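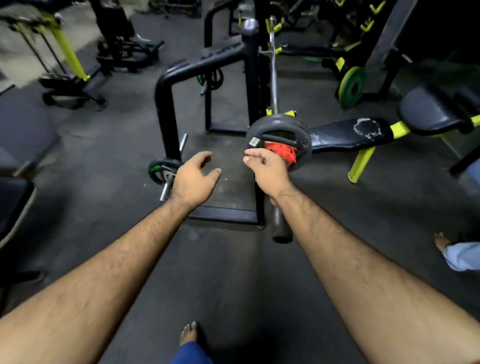
One more plate, then home.

My cousin Jocelyn Quiambao talked me into the gym the same week she talked me into the house, and I blame her for both. The gym I could quit. The house had a piano in it.

I should back up. Our great-uncle left us his place in Flindum, the two of us, fifty-fifty, and everything in it was ours to argue over. We hadn't been in the same room for 14 years (a wedding, a borrowed car, don't ask). So there we were, two grown women in a hallway that smelled like mothballs and oranges, being very polite about lamps.

"You can have the piano," she said.

"No, you have it!"

It was a Cekulitz, an upright, and it weighed more than my truck. Neither of us played. He had, though – badly and loudly, every night after supper, always the same waltz, and he always quit at the same spot because he'd never learned the ending. I used to lie on the rug under the bench and wait for him to hit the wrong note so I could giggle.

The movers wanted 300 dollars just to get it down the porch steps. Jocelyn said that was robbery and we could do it ourselves if I'd quit being a noodle. That's how I ended up at Oltis Fitness at six in the morning, picking up heavy things and putting them down while she hollered at me about my knees. She was good at it, too. I hadn't known that about her. I hadn't known she'd been divorced, either, or that she was scared of moths.

By September I could lift a good deal more than a lamp. We borrowed a dolly from Văn next door and spent a whole afternoon getting that thing as far as the front door, where it stuck. It would not go. We pushed, we pulled, we took the door off its hinges, and then we sat down on the bench, both of us, hip to hip, sweating like horses.

Jocelyn put one finger on a key. Then another. It was the waltz, the first line of it anyway, and she hit his wrong note exactly where he used to.

"You were under the bench too?" I said.

"I was behind the couch. You never looked."

We ate Văn's leftover noodles in the doorway, since there was no getting past the piano to the kitchen. Around dark she asked if I wanted the upstairs room or the one by the porch, and I told her the porch.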